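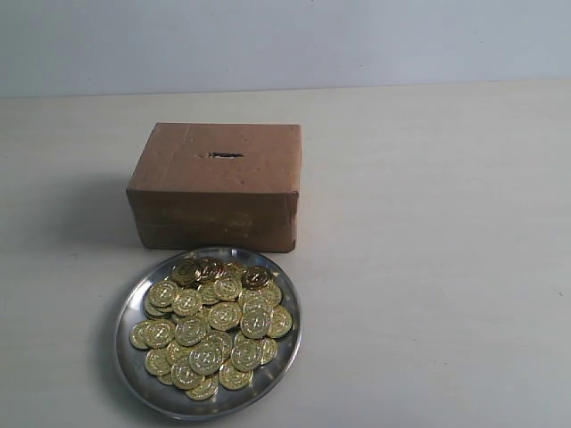

Coins on the plate, box behind. The coin task.

OK quick one tonight because I have to be up early and the demos are still copying over to the other drive.

So. Coins into a slot. Pick one coin off the steel plate, turn it on edge, drop it through the slit in the top of the cardboard box. That's the task. My nephew can do it without looking. I have spent most of a week on it with the arm and I have opinions now.

Background for anyone who came in through the towel folding post: I teach the arm by remote control. Small leader arm in my right hand, the bigger one across the table copies whatever I do, everything gets recorded, and afterwards a policy trains on the recordings. No programming of motions. You do the thing over and over and hope the machine gets the idea. Mavis calls it puppet time.

Target was 600 demos. I'm at 323 as of tonight. Tossed a bunch, more on that below.

Why coins

Milagros dared me, basically. I'd said on a call that I was bored of blocks and cups and she said do something thin then. Thin things are awful. A block forgives you. You come down a bit off and the fingers push it straight and you lift it and you look like a genius. A coin lying flat on steel gives you nothing to hold. Come down too high, you close on air. Too low, you're pressing the fingertips into the plate and the whole thing skids back toward the box.

The heap helps, oddly. I figured a pile would be the hard case and one coin by itself would be easy, and I had it completely backwards. In a pile some of them lean on their neighbors and there's an edge sticking up you can get at. The leaning ones go first. Then you get down to the flat ones near the rim and everything slows way down.

What works for the flat ones: slide it. Put one fingertip on top of the coin, drag it to the rim until it rides up the slope a little, then pinch. Took me two evenings to find that. Reinaldo says he would have told me if I'd asked. Fine.

The slot

Cut it myself with a craft knife and it's not pretty. Ragged edges. I was going to redo it with a ruler and then decided to leave it, partly lazy, partly I think a policy that only ever saw a perfect slot would fall apart on a bad one. (No evidence for this. Just a feeling.)

Getting the coin over the slot is easy. Getting it lined up with the slot is the whole job. You grab the coin at whatever angle it gave you, and then the wrist has to undo all that on the way over, and by the time you're above the box you can't really see the coin anymore because the fingers are in the way of the camera. First day I was leaning out of my chair to look at the real box with my real eyes. That's cheating! The policy doesn't get to lean. Whatever I know has to be something the cameras know too or the demo is teaching it to guess.

So new rule for me, screen only. Sat with my back half turned to the table. Demos got slower and uglier for a day and then they got better than before.

Things I do now that I didnt do on day one

Pause above the slot. Short, but every time, same height. My early demos had no pause and the trained arm just sort of swooped over and let go somewhere near the box.

Keep the misses where I recover. If the coin lands flat on the lid and I pick it back up and get it in, that one stays. If it bounces off onto the table and rolls away, delete. Jucélia thinks I should keep those too and just stop the recording at the drop. We went back and forth on it. Haven't changed my mind yet but she's usually right about this stuff, annoyingly.

Stir the plate between runs. If I don't, I catch myself taking coins from the same side over and over, and then the arm learns that coins live on that side.

Move the box. Not far. A little left, a little back, a few degrees of twist. Early on I left it sitting in one spot for a whole session and the policy from that session would drop coins onto bare table, very confidently, in the exact place where the box used to be.

Stop when tired. My hand starts to shake after an hour or so and the shake goes in the data. I watched the arm do a little tremble on the approach last week and thought it was a motor problem. Checked the cables, checked the mount. It was me. It had learned me at 11pm.

First results

Trained a small one on what I had, just to see. 12 tries. 8 coins in. Three of the misses were the coin going down flat on the lid, so the wrist turn again, and one it never got hold of a coin at all, just kept pecking at a flat one by the rim and gave up. No slide. I went back and looked and hardly any of the demos in that training run had the slide in them, so how would it know. Tonight's batch is almost all slides.

I'll take 8. Back in December I was happy when it could find the cup.

What's bugging me is the shine. Steel plate and gold coins under a lamp is a mean combination, and the same coin looks pale from one side and nearly brown from the other. I don't know yet if it's hurting anything. Could swap the plate for a paper one and find out in an evening, but I like the plate, and the scrape noise tells me when I've gone too low. Yes I know the policy can't hear it. See above re: cheating. Might have to give up the sound as well and wear headphones, ugh.

Also the lid has started to sag a bit where I keep poking it. Might tape it from underneath before the next session. Does tape count as changing the task?? Asking seriously, comments are open.

Next

Get to 600. Then retrain with everything and do the tries again with the lamp moved. Janaína wants the files for her own arm, which has fatter fingertips than mine, so that'll be intresting, I honestly can't picture her getting under a flat coin with those. I'll post whatever she gets.

Copy's done. Bed.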